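**The old Medrano cordial works, a thread.** Bits and pieces on the building at the bottom of Ferry Street, for anyone who grew up near it or walks past it now.

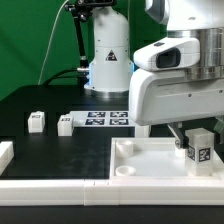

*4 min read*

1/ Sat 13 September. I've had a few messages asking what used to be on the corner where the car wash is. It was the Medrano cordial works. The front half went in the road widening. The back half is still standing behind the car wash, and you can see the brickwork from the lane.

2/ Medrano made cordials, ginger beer and a fairly rough sarsaparilla. The family came up from the coast and bought the block from a farrier. The farrier's well is still under the yard, capped with concrete. It's on the old drainage plan.

3/ The usual story is that the works opened the same year as the railway station. That's wrong. The rate book has the block listed as "yard and stables" for five years after the first train. The brick building only turns up after that.

4/ I repeated the station story myself in a talk in February, so apologies to anyone who wrote it down. Dayana Manríquez went through the rate books page by page and put me right. Her notes are in the local studies folder at the library if you want to check.

5/ The name painted on the lane wall isn't Medrano. It says NALEO, with a bit of a curl under the N. Naleo was their lemon drink. The sign was under render for years and came back when the render fell off in the wet.

6/ The colour was a dark green with cream letters. What's left now is mostly grey, but in late afternoon you can still make out the green at the bottom of the O. Go on an overcast day if you want to photograph it. Full sun washes it out.

7/ Bottles. The early ones had a marble in the neck and the name up the side. Kids smashed them for the marbles, so whole ones are scarce. The later ones have a crown seal and turn up in every second shed in town.

8/ If you have one with "M & Sons" on the base, that's the early type. If it only says "Medrano" with a number, it's later. The number is the mould and has nothing to do with the year. I get asked that a lot.

9/ There was a bottle in the window of the post office for a long time, a blue one. It was a chemist's bottle and had nothing to do with the cordial works, even though the card said so. I don't know where it ended up when the post office moved.

10/ The works had its own jetty. Sugar came up the river in bags and crates of drink went back down. The jetty was 63 feet long according to the harbour board's list, and you can find 8 of the piles at a very low tide, just upstream of the boat ramp.

11/ Please don't walk out to them. The mud is deeper than it looks on that side. They can be seen fine from the footbridge.

12/ The flood got into the ground floor twice. The second time it left a line on the inside of the back wall, and somebody scratched the height beside it with a nail. Luuk Vanhove measured it when he was rewiring the building and it comes out higher than the mark on the pub. The pub mark has been moved at least once, when they redid the verandah posts.

13/ Luuk also found a delivery book behind a cupboard, nine pages only, the rest gone. It lists the houses by who lived in them and doesn't give street numbers. Hard going if you don't know the families, very good if you do.

14/ From those pages: the convent took two dozen ginger beer a week. The school took none. The cricket club owed for most of one summer. There's a line through the cricket club's name and then it starts again the next month, so I suppose they paid.

15/ After Medrano closed, the building was let to Ultura, who made hair tonic and shoe polish. They weren't here long. The only thing I've seen from them is a tin lid with a swan on it.

16/ Then it was Teltis, the radio repair people. A lot of you will remember Teltis. They had the counter on the lane side and you rang a handbell for service. My parents' wireless went in there and came back with different knobs.

17/ Several people have told me Teltis was in the old bakery. They were, but later, after the road widening took the front of the works. Both are right, depending on how old you are.

18/ The widening is the reason there are so few pictures of the front. The best one I know of was taken from the church steps and shows half the awning, a dray and someone's dog. If your family has anything taken in Ferry Street looking toward the river, I'd like to see it. A scan is fine and you keep the original.

19/ There's also supposed to be a short home movie of the last regatta with the works in the background. I've met three people who have seen it and none who have it. It was shown in the hall on a bedsheet - that much they all agree on.

20/ Correction to number 7 already. A reader says the marble bottles were still being filled after the crown seals came in, for the pubs that wanted them. She has a dated receipt. So both kinds were about at once, for a couple of years anyway.

21/ And on number 2, the farrier's name was spelt three different ways in the rate book. I've left it out until I find his headstone. He should be in the old section of the cemetery, on the river side, where the fence is down.

22/ The lane is a public right of way, so you can go and look at the wall any time. The yard is private. Ask at the car wash if you want to see the well cap, and try to go on a weekday morning when they aren't flat out.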